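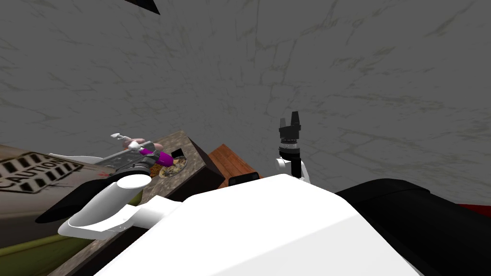
2. Surface temperature of uncoated stone walls

2.1 Purpose

The project compared how quickly two uncoated stone walls lose heat after sunset. Both belong to the Figueroa building. Wall A faces south and Wall B faces north. Earlier coursework by Simão Mendes looked at air temperature only, and the present report extends it to the surface itself.

2.2 Method

Contact sensors were fixed at three heights on each wall with removable putty. Readings were logged through the evenings of August, starting at 19:00. The logger stored 1532 readings. Those taken during rain were removed, as were any where a sensor had come away from the wall, leaving 1058 for analysis. Calibration was done in an ice bath before and after the run. Aarti Dhillon carried out the fitting and Jahangir Chowdhury the calibration.

2.3 Results

Wall A started warmer and cooled faster for the first two hours. After that the curves ran nearly parallel. The lowest sensor on Wall B changed least, and its readings followed the ground temperature closely. A single exponential fitted Wall B well but left a clear pattern in the residuals for Wall A. Adding a second term removed most of it.

2.4 Limitations

Wind speed was not measured. The putty may have insulated the sensor edges, and this was not tested. Moisture content was taken from a handbook value for both walls, although Wall B is in shade for most of the day.

Supervisor: Rosângela Magalhães

Related reports
Drying times of lime mortar samples
Night cooling in the Nakero courtyard
Sound absorption of cork and felt panels
Rainwater run-off from the Valura roof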